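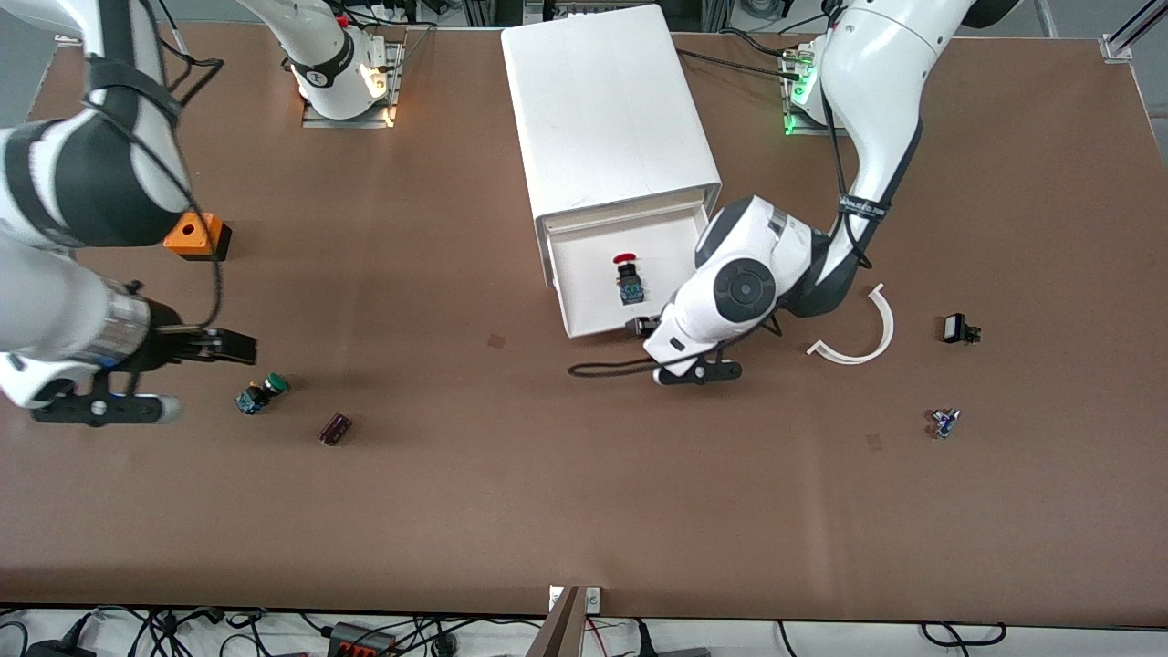
The brown table with the white box and its drawer pulled out, surrounded by small electrical bits.

Search this site Go

Filed under: Days Out > Open Workshops & Factory Visits

I'd been meaning to get to the Bimano open day for ages, and this year I finally booked in time! It cost me three bucks and a bus ride, and the ticket was number 147, which I only mention because they called us in by number and I had time to eat an entire sausage roll while I waited.

The building is one of those long brick ones behind the rail yard (go in by the side door, the front one is just a loading bay). Fernanda Vieira met our lot at the counter and walked us through. She's been there since they were mostly fixing kettles, and she talks fast, so stand near the front if you can.

My favourite stop was the small parts table. I love a workbench at the best of times, and this one has a lovely flat reddish-brown top, the sort of colour my nan's sideboard used to be. The white box near the back had its drawer open and I'm afraid I went straight over for a sticky beak. White inside as well! I do like a drawer with a pale inside. My own at home are dark brown and I've lost more fuses in them than I could tell you.

There's also a little orange triangular block with a round hole in the top, over on the left. I got weirdly attached to it. I asked if they sold them in the gift corner and got a very kind no.

Fernanda gave us her talk on sorting while we stood there. Her rule is that anything smaller than your thumbnail gets a home before you pick up the next thing, and a drawer stays open until you've finished with it – otherwise you're opening and shutting it all day with your hands full. I've tried it on the kitchen junk drawer since, and got as far as the batteries.

After that it was the packing room, which was noisy and a bit cold, and then a long hallway of old catalogues. Ebise Nigatu had a stall at the end with Pelness storage tubs, 68 different sizes if you believe the sign. I bought one for buttons. The lid is stiffer than I'd like but the colour is good.

Tea was in the canteen, with lemon slice (get in early, the corner pieces go first). Parking looked hopeless, so I was glad of the bus.

They're running another one in December and bookings are through the front counter. Wear closed shoes, they do check, and bring a jumper for the packing room.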